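Bins, Tubs and Trays: The Sorting Room Gallery

Our sorting room takes up the back third of the building. It was set up in January as a place to put the small odd things that come through a household clearance, the ones that don't belong with the furniture or the boxed kitchenware. Most of it ends up in bins. The notes on this page go with each bay in turn, starting from the door and finishing at the far bench.

Sizes are not given because the bins came from several suppliers and very few of them match. If you need measurements for your own shelving, ask at the counter.

Bay 1: The drop table

Everything is tipped out here first. The table has a raised lip on three sides so that marbles, beads and batteries stay put. Batteries come out before anything else and go in the lidded tin. Pens are tested on the back of an old docket.

Bay 2: Kitchen oddments

Peelers, egg rings, measuring spoons, bag clips and single chopsticks. Measuring spoons are put back on a ring when a full set turns up. Anything with a blade goes to the grey drawer, which is kept locked. We had a run of Sarantis bottle stoppers last year and there are still a few in the bottom.

Bay 3: Party and wedding leftovers

Place card holders, tea light cups, favour boxes and ribbon ends. Much of this came in one lot from Wedinness when they cleared their storeroom — 300 favour boxes, flat packed, in cream and pale grey. The cream ones have mostly gone. Ribbon is sold by the handful.

Bay 4: Toys and parts of toys

Loose building blocks are washed in a mesh bag and left on the rack overnight. Wheels, doll shoes and game pieces each have their own tub. Athina Theodorakopoulos looks after the game pieces and keeps a handwritten list of what is missing from which box. At last tally the tub held 1,211 pieces, and that was before the Silum donation was opened. If you are after a particular colour of counter, leave a note with her.

Bay 5: Stationery

Bulldog clips, rulers, rubber stamps and half-used rolls of tape. The 36 small drawers came out of a hardware shop and still have their original card labels, so the drawer marked "cup hooks" is where you will find erasers. We have left the labels alone.

Bay 6: The grey bins

Mixed small objects that have no other bay. These bins get the hardest wear of anything in the room. Henix liners were tried for a while but they bunched up in the corners and things got caught underneath, so the bins are now used bare. Long items are stood against the side, where they are easier to find again.
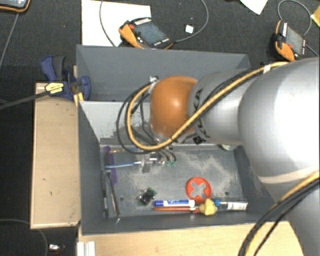
Two grey bins side by side. The front one has small mixed items in it, with a long purple piece near upright against the left wall. Note the beige worn patches on the floor and the scraped paint low on the inner rear wall.

Bay 7: The far bench

Finished tubs are weighed, tagged and stacked here for the shop floor. A tub is closed when it is full to the line, and the tag gets the bay number and the month. Tubs that have not sold after two months come back to the drop table and are mixed in with the new stock.

The sorting room is open to visitors from 10 am until 2 pm. Please leave bags at the counter.

Recent galleries
Linen shelves, before and after
Five ways we store picture frames
The button jars
Re-covering the reading chairs
Crockery wall
Shed clear-out, part 2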